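Drying laundry indoors without a dryer, second winter

The flat I rent in Birkness has no dryer and no outside line, and the lease forbids anything screwed into the window frames. Last winter I dried everything on a rack in the bedroom and ended up with black spots on the wall behind the wardrobe. This year I decided to measure first. I have a hygrometer on the shelf, a kitchen scale that goes up to 5 kg, and a notebook.

The basic arithmetic is simple. Weigh a load when it comes out of the washer, weigh it again when it is dry, and the difference is water that went into the room. For a typical load of mine that difference is about 2 kg. In a closed bedroom the air can't hold that much extra, so the rest goes into plaster, bedding, and the back of the wardrobe, or condenses on the glass. With the door and window shut, my hygrometer read 95 percent by the time I got up the next morning. I don't fully trust cheap sensors at the top of their range, but the window was streaming, so the number was at least in the right area. 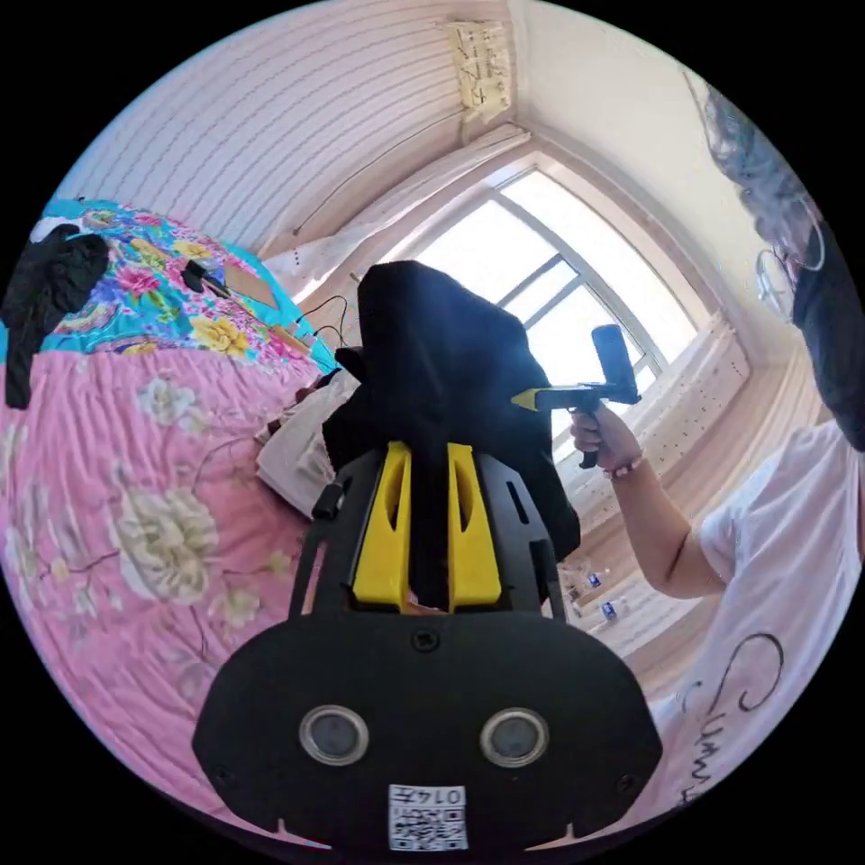 Yellow fingers, black housing, sticker 0147.

The first change was spin speed. The washer is an old Zulton with a dial that the previous tenant left at the middle setting, and I had never touched it. At the top setting the same towels came out noticeably lighter on the scale. Water removed in the drum never gets into the room, and the extra electricity for a faster spin is small next to what it takes to evaporate the same water afterward. Shirts do crease more. I now run towels, jeans, and socks on the fast spin and keep shirts on the old one.

The second change was spacing. I had been filling every rail because the rack has rails. Two layers of wet cotton facing each other with a finger's width between them trap a sheet of damp air, and that air has nowhere to go. Leaving every other rail empty cut the drying time for jeans from two nights to one. It also means smaller loads, which I resisted for a while and then got used to. Hang trousers by the waistband, open, with the pockets pulled out. The pockets are always last.

The third change was moving air. I bought a small Arruda desk fan and put it on the floor, pointing across the bottom of the rack. Aimed straight at the clothes it dries whatever is in front and leaves the back row damp. Run along the floor it seems to mix the whole column. I tested this with two identical T-shirts, weighed every hour, and the floor position won by a wide enough margin that I stopped testing. The fan also lets you use a cooler room. Warm air takes up more water, but still air at any temperature saturates right next to the cloth.

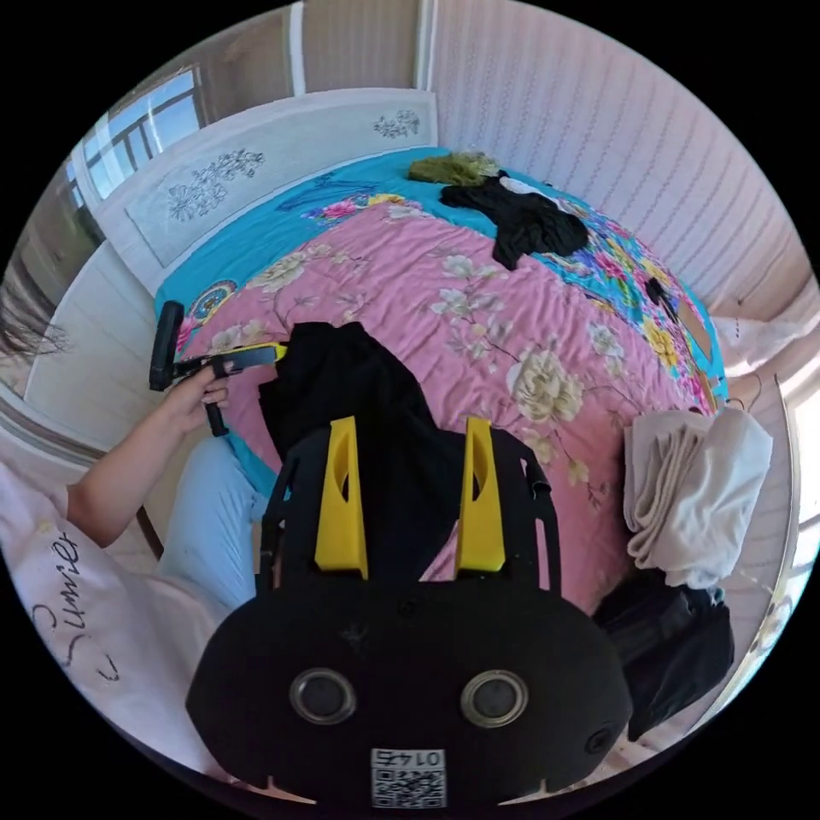 None of that gets rid of the water. It only moves it out of the fabric faster, and in a shut room this makes the humidity peak higher. So ventilation is the part that matters most for the walls. I tried three schemes over November: window on the latch all night, window wide open for short periods, and a dehumidifier borrowed from Vidar Strand two floors up. The latch was the worst. It cooled the wall around the window enough that condensation formed there first, and the reading at the far side of the room hardly moved. Wide open for 9 minutes, with the bedroom door also open, brought the reading down quickly, and the room was warm again fairly soon because the walls had kept their heat.

The dehumidifier did best of all on paper. I could pour the tank into a measuring jug and compare it with the weight lost from the clothes, and the two figures agreed to within what I would expect from the scale. It is loud, though, and the tank has to be emptied before bed. Vidar wanted it back on Tuesday in any case – his bathroom has its own problems. 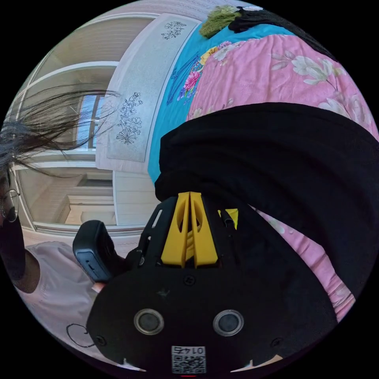

Yellow and black, from the rear end.

Wool is a separate case. I roll sweaters in a dry towel, stand on the towel, then dry them flat on a mesh shelf from Gurargate that sits on top of the rack. The towel takes up a surprising amount, but of course it then has to be dried as well, so the total water is the same. The gain is that a towel can be hung and spun again and a sweater can't.

Current routine: fast spin, alternate rails, fan on the floor, door shut while drying, then everything open morning and evening. The wardrobe now stands a hand's width off the wall. Readings have stayed well below last year's. I still have to find out what happens when it is colder outside, and I want a second hygrometer behind the wardrobe before then.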